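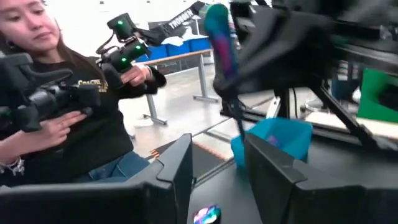 March 2024

Sorting day, finally! I've been promising myself a proper go at the fabric pile since before Christmas and today I ran out of other things to do first (I even cleaned the kettle). So it was everything out, everything onto the table, and the light blue plastic bin for whatever I'm keeping close by.

I had no idea how much I'd let build up. The closet shelf was bad enough, but then I remembered the bag behind the door, and then the other bag inside that bag, which was mostly pillowcases and one very sad apron. I'm on strike three with that apron. I keep saying I'll replace the tie and then I put it back. It went back.

The stripy piece made me so happy, though. Teal and turquoise and magenta and that deep blue, all together like a beach towel that went to art school. I'd completely forgotten I had it! It doesn't want to lie flat, it twists itself up the second you lift it, and I folded it probably more times than the rest of the pile put together. First in thirds, and it slid open. Then in half and rolled, and that sort of worked until I put something on top and the end popped out. In the end I just laid it in the bin loosely and let it win. I wore a dark sweatshirt all through this, by the way, and I now have a lot of lint on me in a lot of colors.

Rules I made for myself this time: if I can't say what it's for, it goes. If it has a stain I've already washed 3 times, it goes. If it's pretty, I get to ignore the other two rules. You can guess how that went. I got through maybe half the pile and the give-away bag had four napkins and a bath mat in it.

Washing is its own problem. I'm nearly out of the Skovine stuff, the unscented one, and the store on Clegg Street had only the lavender, and I can't do lavender on bedding again, it was like sleeping in a candle. I bought a small bottle of the Barnar to try. It says 30 loads on the label, but I've never once gotten the number they say out of a bottle. I pour too much. I know I pour too much. I still like seeing suds.

I did find the tape measure, after buying a new one. It was rolled up inside a sock, no idea why, and the sock's partner is still missing. While I had it out I measured the closet shelf, and it's 70 centimeters across on the metric side, so the bin fits with room for a second one beside it. I want another in the same blue if they still sell them. I'd use that one for cleaning rags and keep this one for the nice things, and then maybe I'd quit drying the dishes with the good towels.

Oh, and the receipt! In the pocket of an old pair of jeans, folded up tiny, for the curtains from Fonov. I had been so sure those were a gift. Apparently I bought them myself, in June, and then forgot and felt grateful for them for months. I've decided I'm still grateful.

My back is complaining now from all the leaning. The table's a little too low for folding and I always forget until I've been at it for an hour, and then I start folding things in the air, holding a corner under my chin, and that's when the corners stop matching. The fitted sheets I didn't even attempt. I balled them up and put them at the bottom with flat things on top so the shelf looks decent from the door.

Tomorrow: the rest of the towels, a button on the gray cardigan, and take the bag out to the car before I start going through it again. I already took one napkin back. It has little lemons on it and I'm keeping it.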